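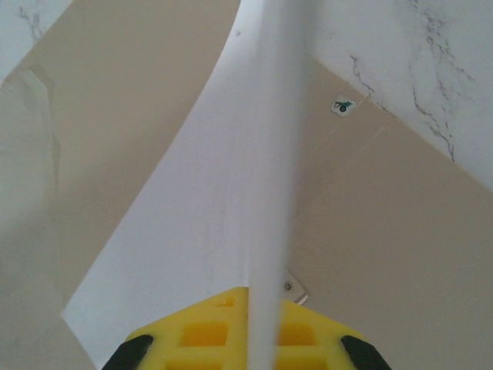 White sheet, fold running down the middle, beige background.

I started folding my own booklets when I lived in Gosport and had a stall at the little December market there. I needed something cheap to hand out with the prints, and a single sheet of paper folded into eight pages cost me next to nothing. I've made piles of them since (my notebook says 3,975, and yes, I do write it down) and I still love doing it!

You'll want one sheet of A4, a ruler, a pair of scissors and something smooth to press with. I use a bone folder from Pomby, but the back of a teaspoon does the job perfectly well. Ordinary printer paper is fine to learn on. Once you've got the hang of it you can go up to 120gsm or so, but much thicker than that and the corners start to look like a badly packed suitcase.

Before you fold anything, find the grain. Hold the sheet loosely and bend it gently one way, then the other, without creasing it. It'll give more easily in one direction, and your sharpest folds will run along that line. My friend Yao-tsung Liao taught me this and I ignored him for a whole year, which I regret.

Right, folding. Lay the sheet in front of you with the long side at the bottom and bring the bottom edge up to meet the top. Match the corners first, hold them down with one hand, then press from the middle of the fold outwards. If you start at one end the paper creeps and you get a wonky crease – ask me how I know. Open it out again.

Now fold it the other way, left edge to right, and press. Keep it folded and bring both short edges back to that crease, one on each side, so it makes a zigzag when you look at it from the end. Open everything up and you should have eight equal panels.

Fold it in half left to right once more. From the folded side, cut along the middle crease as far as the next crease and stop there. Please do stop there! Going too far gives you two long strips and a bad mood.

Open it out, fold it lengthways so the slit is along the top, and push the two ends towards each other. The slit opens into a diamond, then closes into a little cross. Wrap the pages round so they all face the same way and give the spine a good firm press.

If yours springs open, leave it under a heavy book overnight. Mine go under the big Hsueh atlas, and by breakfast they're lovely and flat.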